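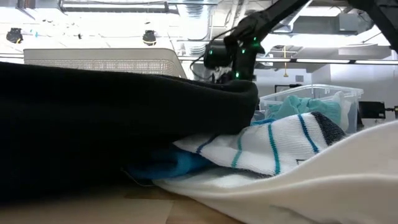
Laundry cell, side view, arm just over the navy knit. Striped sock underneath.

To: cell-upkeep list
Date: 10/04/2019
Subject: Re: Wrist cable, drifting grasp height, and other joys of the folding cell

The picture goes with the cable part further down, so scroll back up when you get there.

> We are setting up a single-arm cell for mixed laundry at Brurkton and
> have been fighting it since March. Three complaints. The wrist cable
> is wearing where it comes off the gripper and we are on our second
> one. The grasp height wanders during the day, so in the morning it
> picks up a shirt and by late afternoon it pinches air or pokes the
> table. And dark clothes are hopeless, the thing behaves as if a black
> sweater were a hole in the world. The Juntunen manual covers mounting
> the arm and then wishes us luck. Does anyone have a routine for
> looking after one of these that they would care to share?
>
> Also, is there any point in a second table surface? Ours is plain
> wood.

I would care to share, mostly so that the hours I put into this can be said to have benefited someone. We run one arm over a wooden table at Stostberg, mixed pile, nothing sorted beforehand. I'll go in your order.

The cable first. Look at how ours comes off the left side of the wrist and hangs behind it in a loop. That loop is deliberate and it took me four tries. The first version was tied neatly along the link, looked lovely, and pulled tight every time the wrist rolled past a quarter turn. The second had so much slack that it went fishing in the laundry and landed a pillowcase. What you want is enough loop that the wrist can go to both ends of its roll without the cable going straight, and no more than that. Do it with the arm powered down and turn the joint by hand, all the way, both ways, at the lowest height you use. People check it at the home pose, where every cable on earth looks fine.

Then put the tie on the link, a hand's width up from the joint, and leave the wrist end free to swing. If you clamp it right at the connector you've only moved the wear by an inch. Use the soft wrap kind of tie. The hard plastic ones are what ate your first cable, I would bet lunch on it. Check the jacket with your fingers, not your eyes, since a black cable on a black arm hides a nick very well. I change ours every 300 hours whether it has offended me or not.

Now the height. Before you touch a calibration file, get a wrench and go around the base bolts. I say this as a person who spent two days on a calibration file. Ours were not loose enough to see or hear, just loose enough that the arm leaned a little once it had been swinging wet-towel weights all morning. Snug them in a cross pattern, run the arm for an hour, and go around again. Paint a line across each bolt head and onto the plate with a marker and you can see at a glance the next time one of them gets ideas.

If the bolts are good, look at the table. Our top is two panels with a seam between them, and one panel sat a hair higher than the other. A gripper that has been zeroed on the left panel will be wrong on the right one, and it'll be wrong in a way that looks exactly like drift if the pile happens to migrate across the table as the day goes on. Shim the low side from underneath. Cardboard works until it gets damp, so I ended up with strips cut from an old cutting board.

After that comes warmup, which the Nundetti controller doesn't mention anywhere I could find. I run an empty cycle for 14 minutes before I zero anything. Joints move, no grasping, table clear. Then touch off in three places: near left, far right, and wherever you do most of your picking. If the three don't agree to within a sheet of paper, go back to the bolts and start over, muttering. I zero again after lunch. It's quick once you have done it enough times to resent it.

Dark clothes. The hole-in-the-world description is fair. What helped us, in the order it helped:

Clean the camera window. Lint gets on it, and a thin film is enough to take what little contrast a navy sweater had to begin with. I wipe it at every start and again whenever we've had fleece on the table. Dry microfiber, no spray. Spray leaves a smear that photographs beautifully.

Fix the exposure. Ours was set to auto and would look at the white cloth in the pile and the bright ceiling lights beyond, decide everything was splendid, and leave the dark knit as mud. I lock it for the dark items and let the whites blow out a bit. A white towel is a big simple shape and you can afford to lose some of it. A dark sweater is all fold and you can't.

Come in on the top fold. Thick knits make a nice rounded crest, and the upper side of that catches the light, pilling and all, while the underside goes into shadow where there's nothing for the camera to hold on to. We had the approach aimed at the middle of the item. Moving it to the crest and having the gripper stop just above before closing did more for us than a month of tuning. Set that stop height for your thickest garment and creep down from there. If you set it for a shirt you will punch a sweater.

The small stuff is still a problem and I won't pretend otherwise. Socks tuck themselves under the end of something heavy and come along for the ride, or half come along. I've told the cell to lift, pause, and look again before it carries anything off. It costs time on every pick. It costs less than sending someone to find a sock behind the bin.

Fingers. Pull the pads every week and look at the edges. Loose threads wind themselves around the base of the finger and go tight like string on a parcel, and then the gripper closes short and reports that it is holding something. It's holding thread. We had one that looked exactly like a force sensor fault, and I had the replacement part in my hand before I thought to get the tweezers. Cut the thread, don't pull. Rub the pads with a damp cloth, let them dry all the way, and put them back the same way around they came off. I scratched an L and an R on ours after an instructive afternoon.

The pads themselves go for some 1000 picks before the surface glazes over. Yours may do better or worse depending on how much denim you see. Test with a thin cotton shirt. When it starts slipping out of the corner of the grip, change both pads, even if one looks fine.

Green lights on the gripper housing: on ours they tell me it has power and is talking to the controller. That's all they tell me. I have had every one of them green with a finger pad lying on the table. Don't let anyone on your shift sign off on the morning check from across the room on the strength of the lights.

As for a second surface, I tried a rubber mat and took it off again. It grips the bottom layer, so a flat towel stays put very obediently while you are trying to pick it up. Plain wood lets the pile slide a little and the fingers get under an edge. Sand it once in a while and keep it free of splinters, or your loose thread troubles will double. If you do put something down, redo the height. I know you know that. I knew it too.

One thing I'd like back in return. Does your bin stay where you put it? Ours is clear plastic and light enough that a dropped towel shoves it along, and after a few of those the release point is over the rim. I've tried tape corners on the table, which show me very clearly how far it has moved. If you've got a bracket you like, send a sketch to the list.

The touch-off positions I use are in a text file, no comments in it, variable names from a dark period. Ask and I'll send it.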